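Print this page | E-mail this to a friend

25 March 2020
Posted by the Bristdale Diary

Filed under: Daily Entries, Cups and Shelves

Up at six, before the alarm. Cold in the house and the heat hadn't come on yet. I put on two sweaters and made toast. We are down to the heel of the loaf and one more in the freezer, so I wrote bread on the list and then wrote it again lower down by mistake. Oatmeal is fine. Coffee is fine. I opened the last bag of Nigatu and it smells a little burnt compared with the one before it, but I had two cups and will get used to it.

Rain until nine. The gutter over the back step is dripping again in the same place. I moved the bucket and went out in my slippers to do it, which meant changing my socks.

The store in Bristdale is letting people in a few at a time now, with a line outside along the wall. I went at half past nine and stood for 20 minutes. Everyone kept a good distance and there wasn't much talking. They had eggs, carrots, onions, canned corn, and plenty of yogurt. No flour, no rice, no yeast. I got bread, the sliced kind, and a sack of potatoes that was heavier than I wanted to carry home. No dish soap in the brand I use. I bought a green one that smells like apples. The total was more than last week, but I got potatoes this time, so it is hard to compare.

Wiped everything down on the back step when I got in and washed my hands. The paper sack went straight into recycling.

Most of the day went to the cups. I have been meaning to do it since October, when I ordered 12 of the plain white ones and put them away in whatever gap there was. Some ended up behind the mixing bowls, a couple on the windowsill with pencils in them, and the rest stayed in the box. Every time I wanted one I moved three other things to get it. With everyone staying in, the cups get used all day long and it has started to get on my nerves.

The plan was to try them in the white wire basket, the one with the two shelves. It has sat in a closet since we moved and has held, at different times, shoes, seed packets, and mail. The wire had a layer of dust that had gone sticky. Hot water and the new apple soap took most of it off. The corners needed an old toothbrush. I let it dry by the radiator while I ate lunch, which was soup from Monday with a potato cut up in it to make it go further.

I didn't want to try things out in the kitchen, where there is no counter to spare, so I used the light wood table out in the room with the gray carpet. It is a good table for this sort of thing. You can get at it from the front and it is the right height for my back. I wiped it first with a damp cloth and then a dry one. I had never paid much attention to the top of it. The grain goes in long waves, and over toward one side it bends around into loops, one inside another. There is a tiny brown speck in the wood. I went at it with my thumbnail thinking it was food, and it stayed where it was. There is also a faint line across the top that could be a crack or could be a scratch. I ran a finger over it and still couldn't say. I don't remember it from last year. I'll look again in daylight and rub some oil in if it is a crack.

The basket went toward the far side of the table so there was room in front of it to work.
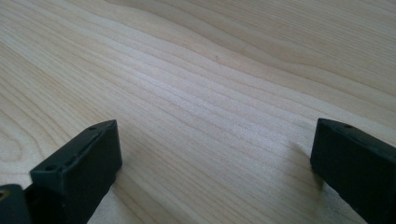
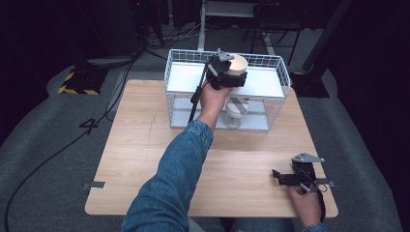 Right side up or upside down was the first question. I have always kept cups upside down on a shelf to keep the dust out. On wire they dry better that way too. But they are harder to pick up in a hurry with the handle side turned the wrong way, and mornings are when I am in a hurry. I tried it one way, drank a cup of tea, and tried it the other way. Right side up won for the top, where they get used and washed so often that dust has no time to settle. The bottom can be upside down.

The second question was how full to make it. I had pictured all of them in there together. They will go in if you push them up against each other, but then they knock when you take one out, and I could hear it from the next room and didn't care for it. So I took some away again. The spare ones went back in their box with newspaper between them, and I wrote CUPS on the side in marker. The box is under the stairs now, behind the vacuum. If we ever have people over again it won't be any trouble to get them out.

I also thought about saucers and decided against them. We never use them. They went into the bag for the thrift store, along with the lid of a teapot that broke two winters ago. The thrift store is closed until further notice, so the bag is standing by the front door, where I have tripped on it once already.

While I was at it I sorted the drawer underneath the kettle. It had nine of those plastic clips for chip bags and I threw out the ones with no spring left. A tape measure turned up, and the warranty card for the Tratar toaster, which is long past the date. Also a key. I tried it in the back door, the shed, and the bike lock and it doesn't fit any of them. I put it back in the drawer.

Measured the corner of the kitchen counter with the tape. It is 60 centimeters from the wall to the edge of the stove on that side, and the basket fits with a bit left over for the sugar. The sugar jar has to turn so that the label faces the wall. The bread board, which used to lean in that corner, is now on top of the refrigerator. I am not sure about that. It is the kind of place where a thing slides down the back and you find it in the summer. I might put a hook up for it. The hooks from Gremico are the ones with the screw already attached, and there should be a pack in the shed with one or two left in it.

Called the water company at two about the bill. The bill says 495 dollars, and our usual is nowhere near that. I was on hold for the whole time it took to dry and put away the lunch dishes and fold a load of towels. The man was polite. He said the reading was an estimate from the winter and asked me to go out and read the meter myself. So I did that, in the wet, kneeling on a garbage bag, and called back and was put on hold again. They are going to send a new one. I wrote down the reference number on the back of the store receipt and stuck it to the refrigerator.

The sun came out at four for a little while. Walked to the end of the road and back around by the creek. The water is high but not over the path. There are daffodils along the fence of the corner house and somebody has put a teddy bear in the upstairs window. I saw one other walker and we both stepped off the path for each other, so that the path had nobody on it. Waved.

Came back and planted the peas I had soaking. It is a little early. The ground is wet and clumps on the trowel, but the seed packet says as soon as the soil can be worked, and I worked it. Half a row. I kept the rest back for next week in case these rot. The string I used last year was still on its nail, and a mouse or something had been at one end of it.

Supper was potatoes again, fried this time, with onion and two of the eggs. The pan stuck. I have it soaking in the sink with the apple soap, which I have to say does not make as many suds as the other kind. The kitchen smells of apples and onions together and I have the window open an inch.

After supper I used the new arrangement properly for the first time. Took a cup from the top for tea, rinsed it after, set it back. It was easy enough. The basket slid a little on the counter when I reached past it. It could use something under it to stop that, a piece of the rubber mat from the bottom of the tool drawer maybe, cut down to size. I'll do that tomorrow if the scissors will go through it. Otherwise a folded dishcloth.

The pencils that were in the windowsill cups are now lying loose on the windowsill. I need a jar.

Phoned family in the evening, one call after another, and everyone is well. Everyone has been cleaning closets. One has painted a bathroom. We have all run out of the same things. I said I would mail a few seed packets, and then couldn't find an envelope big enough, so that is on the list too, under bread, which I have now crossed out both times.

Read for an hour. Not a very good book, but there are two more by the same writer on the shelf, so I will probably read those as well.

Tomorrow: rubber mat, jar for pencils, look at the table in the morning light, bread board hook, finish the towels. Trash goes out Friday. Rain again in the forecast until noon, so I left the bucket where it was.

Print this page | E-mail this to a friend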